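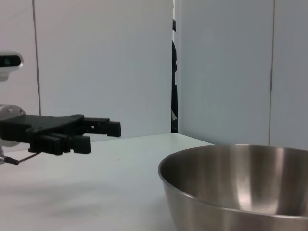
Fixing tissue on time: Mariama Atinga on biopsy handling

2 min read

Mariama Atinga runs the pathology bench for Semeo, a study of stomach cancer. Her main concern is the delay before a biopsy reaches formalin. "Past 20 minutes I flag the sample," she said. "The RNA starts to break down."

The study has enrolled 600 patients. Each gives two biopsies, one fixed and one frozen. Labels were the weak point until July, when Costel Bratu moved printing to the clinic. "We still check every tube by hand," Atinga said. Sequencing has not started.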